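Friday, April 23, 2021

Got to the packing room before eight. The heat had been off since yesterday and I kept my coat on until the first coffee. It rained until lunch.

The job this week is the stock count at Gisemlow, and with it the sorting out of the bins. The list runs to 1,542 lines. When I left tonight 1,164 of them were ticked. I had wanted to be further along by Friday, but Wednesday went to the delivery from Gakano and most of yesterday morning went to finding out why it was short. It wasn't short. Two cartons had been signed for on Berhe Street and left in the front office under somebody's umbrella.

Started on the left wall, where I stopped last night. Those shelves are the Plondis ones, which look good and are a pain to clean because the lip at the front catches everything. I took the bins down one at a time, tipped them out on a sheet of brown paper, counted, wiped the bin, and put it all back. The smaller bins go fast. The long ones at the bottom are where people drop what they can't be bothered to walk across the room with, so I found tape, a glove, a box of labels for a line we stopped carrying, and a lot of those flat cardboard corners. The corners went in recycling. I kept the labels, which was weak of me.

The brown paper was a good idea. Last year I counted straight onto the floor and spent half the time chasing things under the shelves. I used the same sheet all day and it's about done for now. There is plenty left on the roll.

By ten I had moved on to the question of what to do about the big table. At the moment everything passes over it – returns, things to be packed, things waiting for a label, lunch. I don't think it needs to be cleared off every time. It needs one place where loose items go first, and then get picked out from there. So the plan is one open bin on the table, with nothing stacked on it and no lid. The lids are all behind the door now. They were never used except to lose things under.

I tried the bin at the end by the window first, and that was no good, since you have to reach over the tape dispenser to get to it. Further in is better. The gray one works well enough against the pale wood, and you can see into it from where you stand to pack.
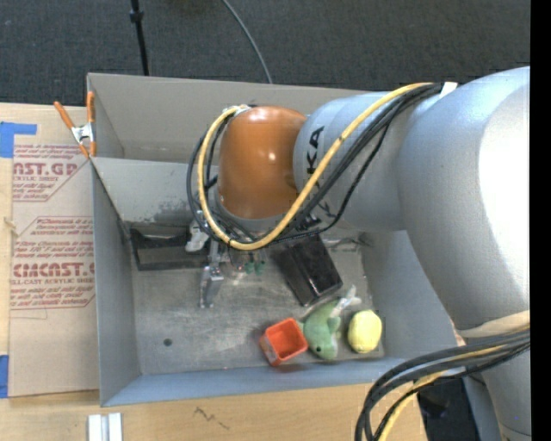

Too deep, came the verdict from across the room before I had asked for one. A bin with sides that high would be fine for the first hour, and after that there would be a bottom layer that stayed put until Christmas, and had I thought about just using a tray. I said a tray would slide. The answer to that was that a tray with a rubber mat under it wouldn't slide, and also that whoever does the packing is the one bending their wrist over the edge all day, so maybe the packer should get a say.

Fair point. I do the list and I don't do much of the packing, and it's easy to like a bin when you only walk past it. We agreed to leave the bin where it is through next week and see what collects at the bottom. If it gets a layer, I'll look at trays. I wrote "tray?" on the inside cover of the notebook so I can't pretend we didn't talk about it.

Lunch was soup from the flask, and half a roll. Ate it by the back door to keep crumbs off the paper.

In the afternoon I did the drawers. There were no surprises in the top ones. The third drawer down had no label, and I have apparently been opening it and shutting it again for a year. It turned out to be spare shelf clips, 322 of them when I'd finished, and I was glad I had the scale by then because the last hundred or so of anything that small makes me go cross-eyed. I'd asked for money to buy more shelf clips in the spring budget. I'll take that line out on Monday.

I labeled the drawer. Then I relabeled the ones above and below it, because the new label made them look bad. I don't love the label tape we have now. The backing tears before it peels and you end up picking at the corner with a thumbnail. The old kind had a slit down the middle. I'll look for it when the next order goes in, along with marker pens and a new blade for the cutter, which is chewing the cardboard more than cutting it.

Some notes for myself, so I don't have to work it all out again in May:

Do the bottom shelves in the morning. My knees are better then.

Count bags of small parts by weight and write the weight on the bag. Next time it can just be checked.

Put the date on each shelf when it's done. I lost 20 minutes this afternoon recounting a shelf I had already counted on Tuesday. The number was the same, at least.

Don't start on a new shelf after four. I did, and had to stop in the middle with the paper covered and the list half marked, and then do it in a hurry so that nothing would be left out over the weekend.

Keep the returns off the big table until they've been opened. Two sat there most of today in their outer bags, taking up the corner where the tape should go.

What's left is the right wall, the high shelf over the sink, and the crates under the stairs. The right wall should be quick. I don't know about the crates. They came over from the old place and I am fairly sure the top one is catalogs, and after that I couldn't say. They aren't all on the list either, so the total may go up before it goes down.

Swept before leaving. Washed the cloths and hung them over the pipe. The floor by the left wall came up a different color from the rest once the grit was off it, and now I suppose the rest will have to be done as well. I'll bring the stiff brush from home.

Bus was late. Home at ten to seven. Eggs on toast, too tired for anything more. My back is all right if I don't sit down for long. I read over the list after supper and found I'd ticked one line twice, in two different pens, so I'll look at that shelf again first thing Monday. I need to remember the brush, the rubber mat from under the sink in case we do try a tray, and milk for the packing room, because I used the last of it.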